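Laboratory Equipment Technician (full time)
Rilholm Teaching Laboratories, Firkesby

Posted 2021-11-18
Reference 162

Rilholm runs the shared chemistry and biology teaching labs on the Firkesby site. We are looking for a technician to look after glassware, stands, heating equipment and small instruments, and to set up benches before practical classes.

About the job

The stores hold around 600 items on loan at any point in the semester. You will check them out and back in, inspect them for damage, and decide what can be repaired and what has to be written off. Clamps, bossheads and burette taps make up most of the repair work. Cracked glass goes in the glass bin and is entered in the breakage log the same day.

Other duties:

Washing, rinsing and drying glassware between classes
Making up stock solutions from written recipes and labeling them
Pouring agar plates for the biology courses
Checking balances and pH meters against standards
Running the autoclave and keeping its cycle records
Ordering filter paper, pipette tips, gloves and other supplies
Taking lab coats and towels to the laundry room and returning them to the lockers

You will report to the laboratory manager and work with 3 other technicians. Each technician has a floor of their own, and you will cover for the others during vacations. This post has the second floor, which is mostly first-year chemistry.

What we ask for

A high school diploma or equivalent, plus either a certificate in laboratory technology or two years of work in a school, hospital or industrial lab. You should be able to read a safety data sheet and measure volumes accurately with a pipette and a burette. You will need to lift boxes of up to 40 pounds and be on your feet for much of the day.

Experience with the Mabula stores database is useful. We will train you if you have not used it.

Hours and pay

The post is 38 hours a week. Classes start early, so the usual shift is 7:30 to 4:00 – one evening a week runs later while the extension course is on. Pay starts at step 19 of the technical staff scale and goes up a step each August. 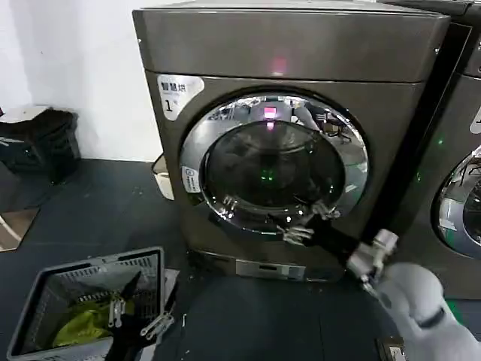 Lab coats and safety glasses are supplied. Safety shoes are paid for once a year against a receipt. There is staff parking behind the Hamska building, and the bus stops at the main gate.

The first six months are probationary. During that time you will complete the chemical handling, compressed gas and autoclave courses, all in working hours.

How to apply

Send a resume and a one-page letter to the Rilholm staff office, quoting the reference number. In the letter, say which types of lab equipment you have maintained yourself. Give contact details for two people who have supervised your work – we will not write to them before the interview.

Interviews include a short bench test: setting up a titration, making a dilution and finding the faults in a tray of used equipment. Please tell us in advance if you need any adjustments for the test.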